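Budget season, second go

13 September 2023

So the spreadsheet is open again. Those of you who read my moaning in February will remember that I asked for a second pair of hand-held grippers, got half the money, and spent most of it on cables and a shelf. This time I've started earlier and I've tried to be a grown-up about it.

The big question is whether we buy two more sets of the Haltier ones or wait for the Brudlow kit that Debora Negri keeps sending me links to. The Brudlow is cheaper on paper (isn't it always?) but the mounting plates are sold separately, and so is the charger, and by the time I'd added the lot up the gap was 118 pounds. For that I'd rather stick with something we already have spare fingers for. Washington Andrade disagrees, loudly, and he may yet win because he's the one who does the repairs.

Then there are the things I always forget. Cable, for a start. I put down 10 lengths last time and thought I was being greedy, and I wasn't. Tables come out of a different pot, thank goodness, but rails don't, and nor do the fittings for the rails, and those little fittings cost a silly amount for what they are. I've also given the props their own line at last – racks, stands, things to hang on the racks and stands – after a whole year of buying them on my own card and losing the receipts.
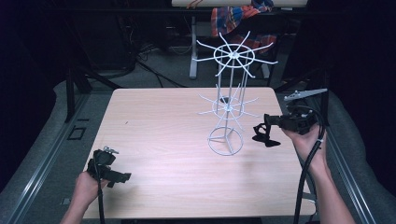
Róisín Scanlon wrote back the same evening to say I'd left out spares again, and that if I wanted her signature I should put 1000 pounds aside for breakages before I so much as looked at another gripper. She also wanted to know what we'd do if Haltier put their prices up before the order went in, and I hadn't got an answer to that one.

Fair enough on both counts! I've moved the spares up to the top and knocked the new shelving off the bottom, which hurts a bit, as I'd already measured up for it. For the price question I've asked Duggan for a quote that holds until we've had a decision. They're usually good about that sort of thing, though their delivery charges are another story and I've got a separate email going about those.

Still to do: find out whether the wire rack comes in a shorter version, chase Brendan Heffernan for last year's invoices, and work out if training time counts as equipment (I say yes, finance says no). The form has to go in by Friday week. If any of you have used the Brudlow kit for longer than a trial, please leave a comment, and do tell me what the charger's like.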